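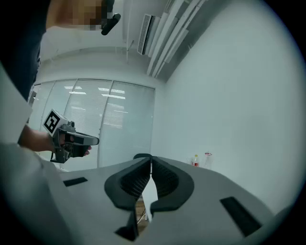
How do you run a hands-on gripper demo at an open day without a robot arm in the room?

Give visitors a pair of hand-held grippers and let them do the job themselves, with one of your own people beside them the whole time. The arm can come later, or not at all.

We tried this at the Runisel open day in October and I loved it so much that I've written up how to set one up yourself. It's cheap, it fits in an ordinary office, and people who would normally hang back at the door end up queuing for a second go!

What you need

2 hand-held grippers, charged, with their cameras clean
A marker cube fixed firmly on top of each gripper, if your tracking uses them
A table you can walk right round
Light things to pick up (empty plastic bottles are great, sponges are even better)
A laptop running Humix, or whatever you record with

Before the doors open

Close the blinds. Tracking hates a patch of low sun, and so do people trying to look at a laptop.

Squeeze each trigger a few times and watch the finger pads close. If they meet off centre, sort it out now. Then record one short test and play it back on the laptop. Our first one was a lovely, sharp recording of my sleeve.

Running a turn

Start with your own hands. Pick up a bottle slowly, put it down, and pass the gripper over by the body so the visitor can take the grip. Let them squeeze it in mid-air first.

Next, set a simple job: move the bottle from one side of the table to the other. Keep turns to four minutes. Once they've got the feel of it, offer the second gripper and ask for a handover from left to right. It's much harder than it looks, and the whole room joins in with advice.

Show them their recording straight after. We did this on the Hegarty stand last year without any playback, and the difference was huge.

Common snags

Tracking drops out: a hand or sleeve is usually over the marker.
Bottle keeps tipping: grip it lower, or put a little water in.
Disk full: our day made 1433 clips, so bring a spare drive.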